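Workshop Tips: Sharing a Bench With a Robot Arm

Updated 2026-06-20

I've been on the packing and sorting side at Brerlow for years, and when the first arm went in I was convinced I'd hate it. I didn't, mostly (I still miss the radio, which we had to turn down so we could hear the thing beep). People keep writing to ask how we arrange our bench and our day now, so I've put my tips together on one page. They're for small workshops like ours. If you've got a great big line with fences and a control room, you'll have proper people for this!

Clear more table than you think you need

My old bench was a disgrace. Tape, mugs, three sorts of scissors, the lot. An arm doesn't reach round a mug the way you do, so the first job was learning to leave things alone on the table. We put one item out, well away from its neighbours, and everything that isn't being handled goes on the shelf behind me. Small upright things like bottles and tubes want the most room, as they go over at the slightest nudge and then roll off to who knows where.

Keep the cables at the back, too. Ours run behind the table and get tied up in bundles, and I check the ties when I come in.

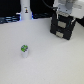 Pick a dull tabletop

We tried a shiny board first and the glare was awful, for me as much as for the camera. A plain pale top with a bit of texture is far kinder. Wipe it with a damp cloth and a drop of washing-up liquid, then dry it off with an old tea towel. Don't use polish! I did once and spent the afternoon getting it off again.

Write down what you do with your hands

This is the one I'd push hardest. Before our arm was set up, Shahnaz Wickramasinghe from Trerkard sat next to me with a notebook and asked why I turned each tube before putting it down. I'd no idea I did it. (I was looking at the cap, to see if it was on straight.) If she hadn't asked, that little check would have vanished and the customers would have found out for us. So get everybody to jot down their own habits, even the daft ones.

Mind the flat and awkward bits

Round things are easy to talk about. Flat panels with a corner sticking up are another matter, particularly when there's curved metal close by and the gripper has to come in right beside it. Go slowly with those. We run at 70 per cent speed for anything with a flat face, and I give the panel a wipe before it goes out so I can tell an old smudge from a new mark. 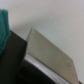
Swap jobs before you get fed up

Watching an arm is more tiring than doing the work yourself, I promise you. Your hands are idle and your eyes aren't. We change over every 2 hours, so whoever's been watching goes to labels or returns, and somebody fresh sits down. Emmett Thibodeaux wanted to stay on it all day at first and he had a stinking headache by teatime.

Ask what happens to the hours

When we got going in December, the arm was down for 600 items a shift and we all did the same sum in our heads. Ask early and ask out loud. In our case nobody went, but the work changed: more checking, more sorting out odd orders, less lifting. My shoulder is much better for it. I do get less time nattering across the bench, and I've told the office so.

Have a daft name for it

Ours is Bravo. It's quicker to shout "stop Bravo" than the long name on the paperwork, and everyone knows which switch you mean. Put the name on a bit of tape by the switch as well, and go over it in fresh pen when it fades.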